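Fluromell to offer seven-year software support on Pomura handsets

13/11/2021

Fluromell has confirmed that its next range of mobile phones, to be sold under the Pomura name, will receive security updates for seven years from the date of first sale. The commitment is the longest the company has made for any of its devices and will apply to every model in the range, including the least expensive.

The first handset, the Pomura 2, will go on sale in December at a starting price of 275 pounds. A version with more storage will follow in the new year. Both will be supplied with the same processor, the same display and the same battery, which the owner will be able to remove with an ordinary screwdriver.

Under the terms published by the company, security updates will be issued every month for the first four years and every quarter after that. Major new versions of the operating system are promised for the first four years only. Fluromell said that later versions would be offered where the hardware allowed, but that customers should not buy the phone in the expectation of receiving them.

The company's previous handsets were supported for three years. Owners of those models will see no change to their existing terms, although the final update for the oldest of them has been put back by six months to allow for the repair of a fault in the Bluetooth software. 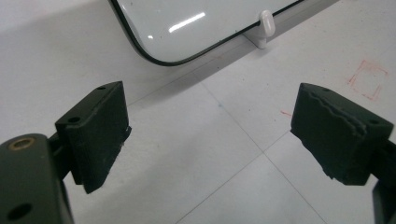
Parts and repairs

Spare parts for the Pomura 2 will be sold directly to the public for the whole of the support period. The list contains 32 items and includes the battery, the screen, the charging socket, both cameras and the rear cover. A replacement battery will cost 49 pounds, and the price will be held for at least two years.

Repairs under guarantee will be handled by Tesen, which already carries out this work for Fluromell's tablets. Customers may send a handset by post or hand it in at one of Tesen's counters. Fitting a part at home will not end the guarantee, provided that the part was bought from Fluromell or from Tesen and that no damage was caused in the course of the work.

Printed repair instructions will not be supplied in the box. They may be downloaded without charge from the support pages — no account is required — and a paper copy can be requested by post.

Fluromell has declined to publish the circuit diagrams for the main board. The company said that these contain material belonging to its suppliers and that it did not have permission to release them. Independent repair shops will therefore be able to replace the board as a complete unit but will have little information with which to mend it.
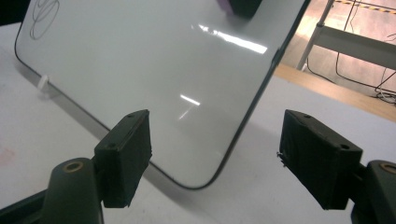
Operating system and privacy

The phone will run Bañez, the company's own version of Android, which has been in public testing since the spring. Over 275 faults were reported in that time. Fluromell states that all those affecting calls, messages and charging have been closed, and that a small number concerning the camera will be dealt with in an update on the day of release.

Bañez will come with fewer applications already installed than the company's earlier software. Those that remain can be removed by the owner, with the exception of the dialler, the settings menu and the update service. Usage reports will be switched off when the phone is first started, and a single screen in the settings menu will list every application that has made use of the microphone, the camera or the location service in the past month.

Availability

Advance orders will open at the end of this month through the company's own website. Sales through network operators have not been agreed, and the handset will at first be offered without a contract. It accepts two SIM cards, supports 5G on the main British networks and will be sold without a charger, although a cable is included. Customers who need a charger may add one when placing an order.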